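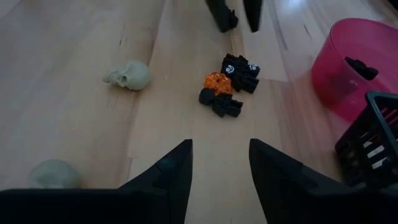
Marjan Mahmoudi has heard the word "autonomous" used for things she was steering herself a minute earlier, and she has stopped correcting people. "I used to raise my hand in meetings," she says. "Now I just ask who was holding the other end."

At Dradcombe she runs data collection for Hailu, a project that wants two-armed robots to learn sorting and tidying from people. An operator moves a pair of small leader arms, the larger pair copies the motion, and the cameras and joint positions are logged together. By October 19, 2018, when we spoke, the team had logged 3,821 demonstrations. I asked how many were any good.

"2,353 went into training. The rest had a dropped object, or a pause where somebody was thinking, or a cable snag. You can argue about the pauses. I think a pause teaches the robot to stand still."

That is a lot of labor to throw out, and I said so. She didn't disagree. She did object when I called the method imitation. "Copying is the easy part. A person sees that a thing is about to slip and fixes it before it does. I can't tell you that's in the recording. My colleague Nevzat Çetinkaya thinks it is, if you record enough. We have lunch over this."

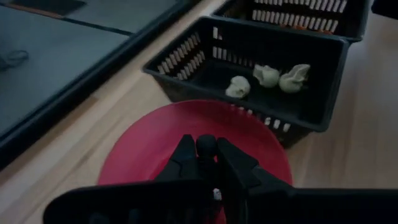

The wrist camera's view of the near basket, with three pale pieces inside and the red plate in front.

The operator can stand beside the table and look wherever she likes. The model gets only the cameras, and the ones at the wrists are often full of gripper. Mahmoudi makes new operators do a session from the screens alone, and most of them hate it.

"They come out saying it's impossible," she says. "Fine, then why do you expect the model to do it? If you leaned over to check something, the robot never got that information. It got your hands doing something clever for no visible reason."

The 14 operators don't work alike, either. Sumeya Abera goes in from straight above and lets go late. Others come in low from the side and nudge. Mix them together and the policy sometimes picks a path between the two, which in Mahmoudi's telling means it grabs air. She has tried asking everyone to work like Abera. It lasted until April.
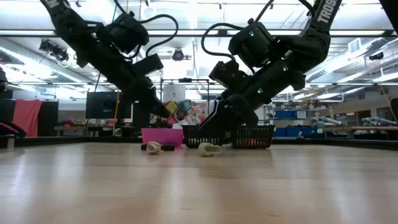
Two arms over the pink bin and the black baskets, with two off-white pieces on the table in front.

So does it work? She gave me a number for the objects used in training, then asked me not to print it – the trays had been set out by the people who built the test. For toys the system had never met she offered no number at all. I took that as an answer, though she says it means only that they haven't finished.

Gulari, the group paying for part of the work, would like a demonstration with shelves and a moving belt. Mahmoudi would like another 438 recordings of failed grasps followed by a recovery, performed on purpose. "It feels silly to do. You miss, you back up, you try again, and you have to miss in a believable way. Eldana is very good at missing."

I asked whether a company buying such a robot would have to hire its own people to sit and show it things.

"At first, yes."

And after that?

"Ask the ones selling it," she says. "I'd want to see the room next door before I believed them."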